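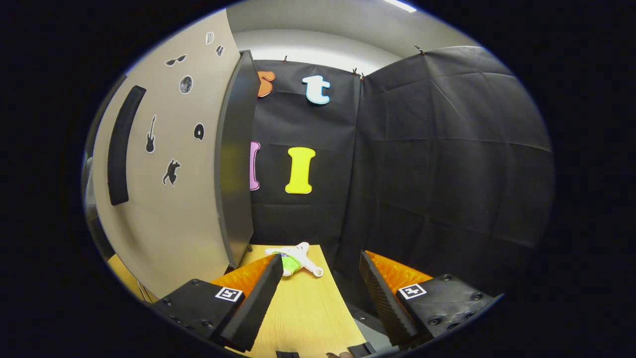
The Follisum garment steamer is a corded handheld unit sold for clothes that cannot take a flat iron: knits, pleats, lined jackets, anything with a nap. I have used it for most of a season on my own wardrobe and on a rack of secondhand pieces that needed work before they could be worn. Small plush goods are a fair side use for any steamer, and a toy about the size of the one lying on the wooden table, with white limbs and a bright green torso, takes the same low setting as a brushed fleece. Clothing is the main job, though, and the rest of this review keeps to clothing.

What is in the box

The steamer, a clip-on fabric brush, a crease clamp, a heat glove and a folded sheet of instructions. The brush has short bristles set in two rows. The clamp is a hinged bar that holds a trouser leg against the steam plate. The glove fits the left hand or the right and is thick enough to hold behind a sleeve for a few seconds at full output. No storage bag is supplied.

Build

The body is matte gray plastic with a metal steam plate. Seams are even and there is no flex at the handle. The water tank slides out from the bottom and locks with a quarter turn. The lock was stiff for the first few weeks and has since loosened to a normal fit, without leaks. The cord leaves the handle at an angle and clears the wrist when the unit is held upright. When it is turned to steam a hem from below, the cord crosses the forearm.

The trigger has a slide lock for continuous steam. The lock sits where the thumb rests, and I set it off by accident several times before I changed my grip.

Heat-up and output

From cold, with a full tank, it produced usable steam in 33 seconds. The indicator light goes steady a little before that, and the first press after the light changes spits a few drops. Press the trigger once toward the sink and wait for the second burst.

There are two levels. Low is enough for rayon, thin cotton and most polyester. High is needed for linen and denim, and it only gets denim to the point of looking neat. A tank lasts 20 minutes on low with normal pauses between garments. On high with the trigger locked it is a good deal less, and the last part of the tank comes out weak and uneven. I refill at the one-quarter mark.

Results by fabric

Wool suiting: very good. A jacket that had been folded in a suitcase was fit to wear after one pass per panel and ten minutes on a hanger. The lapel roll kept its shape. The elbows took two passes.

Rayon and viscose: good on low. On high, a bias-cut skirt grew slightly at the hem while it hung damp, so steam these with the weight of the fabric supported.

Silk: good, with care. Hold the plate off the cloth and work from the wrong side. I had one water mark on a scarf, from a first-press spit. It came out when the whole scarf was rinsed.

Cotton shirts: fair. The body of the shirt comes out acceptable for wear under a sweater. Collar, cuffs and placket do not. The crease clamp helps on the placket but leaves a faint line where the bar ends.

Linen: poor to fair. Deep creases soften and stay visible. Anyone with a closet full of linen should buy an iron first.

Velvet and corduroy: very good. With the brush attached and the pile stroked in one direction, crushed patches on a velvet blazer lifted in a single session. This is the best argument for owning the thing.

Sequins and glued trim: I did not test these and would not.

Compared with the Terngate

The Terngate is the unit I used before. It is lighter, slower to heat and has a smaller tank. Its steam is wetter, and garments needed longer on the hanger before they could go back in the closet. On wool the finished result is close. On pile fabrics the Follisum is clearly better, mostly on account of its brush, as the Terngate's brush is soft plastic and bends.

I also borrowed a Hagedorn upright with a pole and a floor tank. It beats both handhelds on long dresses and curtains, and it needs floor space I do not have. For one person's clothes it is more machine than the job calls for.

Care

The instructions ask for descaling after 80 tanks with soft water and sooner with hard. I use a half-and-half mix of tap and distilled water and have seen no white flecks so far. Empty the tank before storing. I left it full once for a week and the next session smelled stale until the tank had been rinsed twice.

The brush collects lint at the base of the bristles and has to be picked clean with a pin.

Price and where I bought it

I paid full price at the Nistoswood shop. Replacement tanks and brushes are listed there as separate parts. The clamp is not.

Faults, in order of annoyance

First-press spitting. Trigger lock position. Cord too short to reach from a low outlet to the top of a door hook without an extension. Tank markings molded in the same gray as the tank and hard to read in a dim room.

Rating

Four out of five for a wardrobe that leans toward wool, knits and velvet. Two and a half for one that is mostly cotton shirts and linen.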